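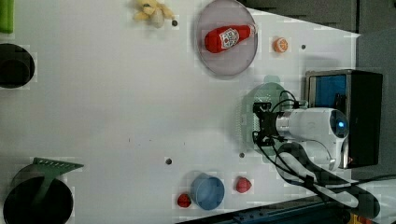 Which gripper should a small workshop choose when the objects change every day? Start with a plain two-finger gripper and test it on your own objects before you pay for anything more complex.

Utholm publishes results of its gripper comparison
Wednesday, August 23, 2023

Utholm, a test laboratory for light automation, today publishes the results of a comparison between two grippers for small robot arms. The work was ordered by Van Wyk, a distributor of automation parts, which wanted numbers that its customers can check by themselves.

The two grippers were the Imton, which has two stiff fingers, and the Urnis, which has two fingers with a soft inner pad. Both were mounted on the same arm, with the same controller and the same speed settings. The test objects were toys and kitchen things, such as a ketchup bottle lying on a plate, a cup on its side, a toy strawberry and a toy rake. They were placed on a flat white table and the arm had to pick up each one and put it down at another place.

Each gripper made 300 attempts. An attempt was accepted only when the object was lifted, carried and released without a person touching it. In total, 492 of the 600 attempts were accepted. The Imton reached 231 and the Urnis 261.

The difference comes mostly from the small round objects. On toy berries, the stiff fingers of the Imton often pushed the object away before they closed. The Urnis lost fewer of them, but it was slower to release, and sometimes a light object stayed on the pad for a moment and fell in a wrong position. On the bottle both grippers gave almost the same result. On the rake the Imton was better, as its thin fingertips could go under the handle more easily.

The laboratory also looked at the work of changing from one gripper to the other. The Imton needed only its four screws and one plug. The Urnis needed a new setting in the controller for the closing force, and the first day of testing was repeated for this reason – the force was set too low. Those first attempts are not included in the results.

Cable routing took more time than planned. With both models the cables must go over the arm and leave enough length for the wrist to turn. Utholm recommends that buyers ask for the cable length before they order, and that they turn the wrist by hand through its full range before the first run.

The comparison has limits. Only one arm was used, all objects were light, and the lighting in the room did not change. The results should not be used for food, glass or sharp parts. Wear was not measured, and the pads of the Urnis may behave differently after some months of use.

The full report has a table for every object, the controller settings and the rules for accepting an attempt. It can be requested from the Utholm office at no cost. Van Wyk will send printed copies to the first 100 customers who ask for one.

A second part is planned for September. It will use the same objects and the same arm, and will compare 2 cameras, one mounted above the table and one at the wrist. Workshops that want to propose an object for the second part can write to the office – please include the weight and the size.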